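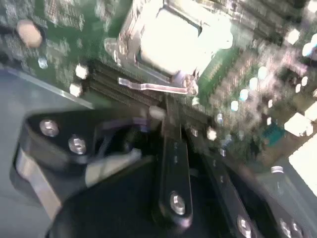
The gripper over a motherboard in the robotics lab at Drummond College.

The club calls its robot Maria, and for most of this school year Maria has had one job: put a processor into a desktop computer. A bright twelve-year-old can learn to do it in an afternoon. I went to Brornora in May to find out why a room full of engineering students wanted a machine to do it for them, and I came home with only part of an answer.

Alistair Kerr runs the club, and he has heard the question before. "People see the chip go in and they shrug," he told me. "They've never had to write down how they do it."

Fair enough. A processor has to land flat in its socket and face the right way, and the contacts under it are easy to bend. The metal plate that holds it down has to be opened first and closed afterward. People do all of this with fingertips that can feel a corner catch. Maria has two stiff black fingers and whatever her cameras tell her.

The students have logged 3,751 attempts. Kerr offered me that number within a minute of shaking my hand, the way people do when a number is large. When I asked how many of them ended with a chip properly seated, he wanted to talk about what counts as an attempt.

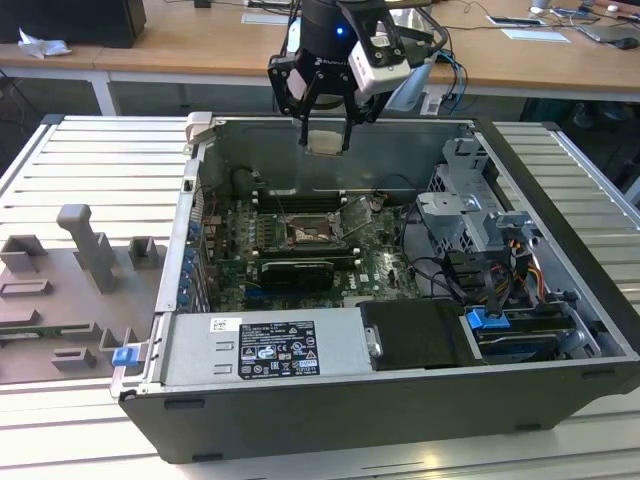
What the 89 percent leaves out

The club's poster, which hangs by the lab door, says 89 percent. Rhona Haldane, a junior who wrote much of the software, was more careful with it than the poster is. The figure covers one model of computer, she said, lying on its side with the cover off. The chip starts in a known spot. If a run is stopped by hand before the fingers close, it doesn't go into the tally at all.

I asked what would happen with a different case, say one with the power supply in another corner. "We'd start over on a lot of it," she said. "Maybe not all of it."

None of that makes the work bad. It does make the poster a little silly, and Haldane seemed to know it. She has asked for new wording. The old poster was still up when I left.

The pitch to sponsors goes further. Zadex, a local parts refurbisher, gave the club $400 and some old towers, and the club's thank-you letter talks about robots that will "repair the world's electronics." A repair shop deals with stripped screws, dust, missing latches and machines that no one has a drawing for. Drummond's robot has met very little of that.

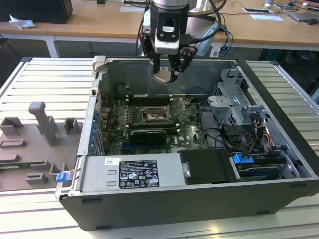

CAMPUS & CLUBS

Watching the club at work is slower than the videos suggest. The arm comes down over the case and hangs there. Someone reads a line off a laptop. Someone else says to wait. Then there's a discussion about lighting, because the metal around the socket throws glare back at the wrist camera and the picture can wash out to white.

I counted four students in the lab on my evening there, and only one of them was looking at the robot. The others were arguing over whether a person should approve the last move before the chip goes down.

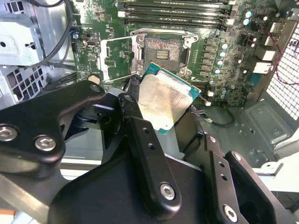
Haldane is for it. Kerr is against, on the grounds that a robot with a student saying yes every time is a very expensive pair of tweezers. I think she has the better case for now, and that he has described the project more exactly than he meant to.

What the students are learning is easier to defend. Haldane came in knowing some Python and can now explain, without notes, why a grip that works on a flat chip fails on one tilted by a few degrees. Two of last year's members have summer jobs in test labs. If the club sold itself on that, I'd have nothing to complain about.

The plan for next fall is memory sticks, then a full rebuild from bare board to closed lid. I asked Kerr when he thought Maria would manage the lid. He said they hadn't bought the screwdriver yet.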